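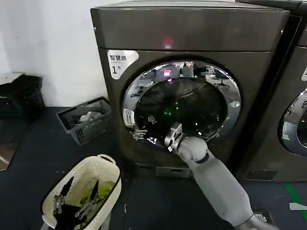
Door side, unit 1. Right hand at the bottom of the chrome ring, left hand over by the handle panel.

August, build log, laundry bench. Started 7:20 pm, just me until Gearóid came in.

Picking up from Szu-yu's note on the door. Her version put one hand on the ring and had the shoulder do the rest. That loads the wrist at a bad angle and the fingers walk along the chrome. Tonight I lowered the grasp point to the bottom edge of the ring and slowed the first part of the swing. The rest of the motion is hers, unchanged.

Settings for tonight:
Grip current limit 904 mA on the right hand, left hand as before.
Swing speed 20 percent until the latch lets go, then normal.
Head tilt fixed. I had it tracking the wrist last time and the door estimate drifted all over.

The ring is a problem for the detector. It mirrors the whole room, chair legs and ceiling lights included, and the ellipse fit likes to grab the reflections along the top. I masked the upper part and fit only on the lower arc plus the dark edge of the glass. Fit score went from 0.41 to 0.67 on the saved frames. Good enough to go on with. Gearóid wants to try matte tape on the ring. I would like to leave the machine as it is for now, the one at home won't have tape on it either.

Also had unit 2 picked up as the target a couple of times when the head was turned too far right. Both machines look the same to the detector. Using the white label with the 1 on it as a tie-breaker until there is something better. 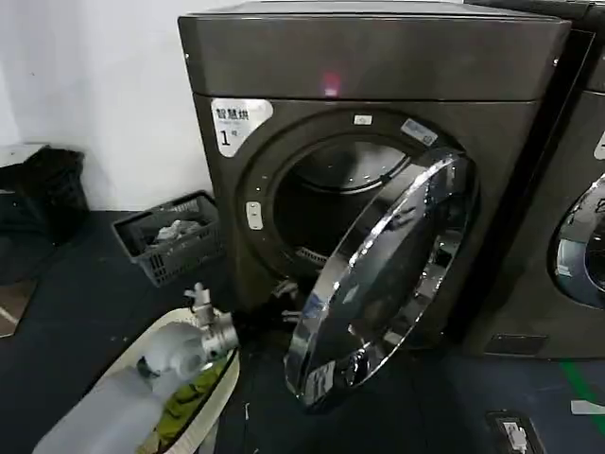 Page last changed: August, 11:52 pm, by gdunne (2 edits)

Door open, arm on the basket side. With the door swung out to the right there is a clear line from the oval basket to the drum, so the left arm should do the loading and the right arm should stay home. Postma (the planner, our fork) still wants to use whichever hand is closer to the door and I had to pin it by hand in the config. Need a proper flag for this.

Things to check before loading:
– Door keep-out volume. The lower edge hangs close to the floor and the current box stops short of it.
– Gasket. Fingers point up toward the opening on the way in. Raise the approach or close the fingers more.
– Floor outlet on the right. It is not in the collision map. Add it with the plug.

Ekik bridge dropped the left hand topic once during setup, restarted it, no idea why. Log saved in the shared folder under flurkau.

GD: I raised the drum approach in the config and left the old value commented out. Not run yet. Szu-yu, please look at the wrist limits before anyone does.

Still to order: spare finger pads from Genlow, longer cable for the e-stop.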